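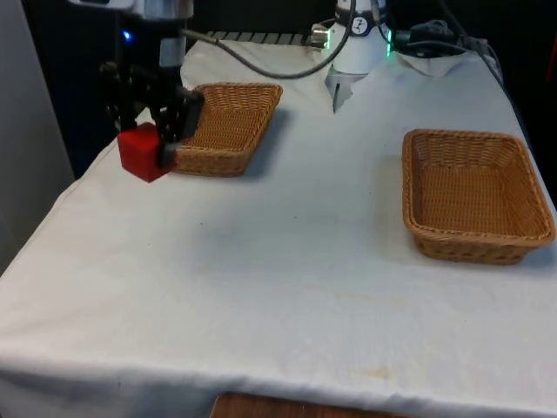 El cubo rojo entre los dedos de la pinza, junto a la cesta.

Notas para la charla. Miércoles, 16 de mayo de 2018
«Lo que promete la etiqueta»: productos de higiene íntima y lenguaje comercial

Arranque. No dar las gracias dos veces. Preguntar quién ha comprado alguna vez un gel íntimo y quién leyó el reverso antes de pagar. Esperar. Si se ríen, seguir; si no se ríen, seguir también.

Decir de entrada que no vengo a prohibir nada. Vendí estos productos detrás de un mostrador durante años y repetí frases que hoy me dan cierta vergüenza. «Respeta tu equilibrio natural», por ejemplo. Nunca supe qué equilibrio ni cómo se medía ese respeto.

Diapositiva 2. Los tres envases: Rirach, Lovby y Tremblay. Leer despacio las frases del frontal. Rirach dice «fórmula ginecológica». Lovby, «pH íntimo». Tremblay, «frescor clínico todo el día». Pausa después de «frescor clínico». No hacer el chiste del quirófano, en Burgos no funcionó.

Sobre «ginecológico»: suena a que una ginecóloga estuvo en la sala. Escribí a Rirach para preguntar qué significaba en su caso. Me mandaron un folleto con la misma palabra en la portada. Volví a escribir. El segundo correo decía que el producto se había «probado bajo control», sin decir cuántas mujeres, durante cuánto tiempo ni comparado con qué. Dejar la frase en pantalla un momento.

Sobre el pH: aquí ir con cuidado, que es donde más preguntan. La vagina es ácida en edad fértil, la piel de la vulva lo es menos, y el envase habla de «zona íntima» como si todo fuera lo mismo. Un gel de uso externo no tiene por qué entrar en la vagina y no hace falta que la corrija. Las duchas vaginales, desaconsejadas. Decirlo claro y sin matices comerciales.

Si alguien cita a su abuela y el vinagre: sacar el anuncio de 1953. Es un recorte de revista que compré en un mercadillo, muy mal conservado. Le dice a la lectora que su marido se está alejando y que la solución va en un frasco. Comparar con el texto actual de Lovby: «siéntete segura en cualquier momento». El marido ha desaparecido, el miedo sigue ahí. No alargarse, en el ensayo esto me llevó demasiado.

Diapositiva 5. El 81 %. La campaña de Tremblay afirma que el 81 % de las usuarias «notó la diferencia». Preguntas para la sala:
¿La diferencia con qué?
¿Se les preguntó también si notaban picor?
¿Quién respondió, las que terminaron el frasco o todas?
No tengo las respuestas. Pedí el cuestionario y sigo esperando. Decirlo así, sin insinuar que lo esconden — puede que simplemente no lo encuentren.

Diapositiva 6. Manon Chisholm me discutió esta parte cuando le pasé el borrador, y creo que tiene algo de razón. Su argumento: a mucha gente le gusta cómo huele el gel, lo usa por fuera, no le pasa nada y no necesita un estudio para disfrutar de la ducha. De acuerdo. Mi problema es con el precio y con la palabra «necesario», que Drultosora imprime en la tapa. Si me lo venden como capricho, me callo.

Perfume y toallitas. Breve. Si hay irritación, lo primero que yo retiraría es lo perfumado. Agua templada para la vulva y, quien quiera, un limpiador suave sin perfume. Olor fuerte y distinto del habitual, flujo que cambia, escozor, sangrado fuera de la regla: consulta, y no un producto más fuerte. Repetir esta frase al final aunque resulte pesada.

Ojo con Sointu Ikonen en la mesa redonda. Va a defender el sello de calidad voluntario que quieren lanzar en agosto. Lo he leído entero. Obliga a declarar el perfume, y eso me parece bien. Lo demás depende de que cada empresa se evalúe a sí misma, y no veo quién va a revisar esas evaluaciones. Preguntarle si está previsto retirar el sello a alguien y por qué motivo. Si contesta que sí, pedir el artículo concreto.

Cierre. Proponer el ejercicio del rotulador: tachar en el envase todo lo que no se pueda comprobar y leer lo que queda. Con Lovby quedan el volumen, los ingredientes y «agitar antes de usar». Llevar 2 rotuladores, el negro se está secando.

Preguntas. Probables: copa menstrual (otra charla, remitir a la tarde), jabón de Marsella (es alcalino, a algunas personas les reseca), probióticos orales (leer qué cepa y para qué se estudió, y desconfiar si el envase no la nombra). Si preguntan qué uso yo — agua, y el gel barato de la familia para el resto.

Recoger los envases antes del café.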